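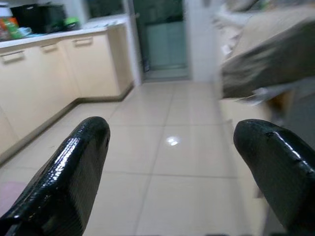

Chmielewska asked why the minutes should call it a "grip event" when the plain word was drop, and wanted the plain word used from now on. Agreed. The March minutes are to be corrected to match.

1. The fault

Szczepańska went over the log from the kitchen runs at Ostrowski. The arm let go of its load 3 times. Each time the controller reported a good hold right up to the release, and kept reporting it for 400 milliseconds after the fingers had opened. No alarm was raised.

Pidonum's written answer was read out. It blames "surface variation in household goods" and offers a software update. Chmielewska said a gripper sold for household use ought to cope with household goods, and that the letter did not explain the false reading at all. Szczepańska agreed on the second point. On the first she thought the load might matter, but the log doesn't record what was being held, so there is no way to tell from it.

The update was installed on one unit. Pidonum counts the 5 clean runs since then as proof of a fix. The meeting did not. The earlier faults were spread over 700 runs.

2. Safety

The stop button worked when tested. It was not pressed during any of the drops. Szczepańska said this showed the drops were over too quickly to react to. Chmielewska said it showed the button is no answer to this fault and should come out of the risk sheet as a control. Left in for now, with a note. Chmielewska asked for her objection to be recorded.

No glass, knives or hot liquids to be carried on any unit until item 1 is closed. People stay out of the kitchen while the arm is moving, including for "just a second."

3. Skusedley wrist sensor

Skusedley says its sensor would catch a false hold. Price received, test results not received. No order until they are. Grerkura has one on trial and will be asked what they have seen, good or bad.

Actions

Szczepańska: raw finger readings from Pidonum, not the summary. Add the item carried to every log entry.
Chmielewska: redraft the risk sheet. Write to Grerkura.

Item 1 stays open. Unit with the update goes back to the old test list, from the top.

Minutes approved May 31, 2018, with one change to item 2.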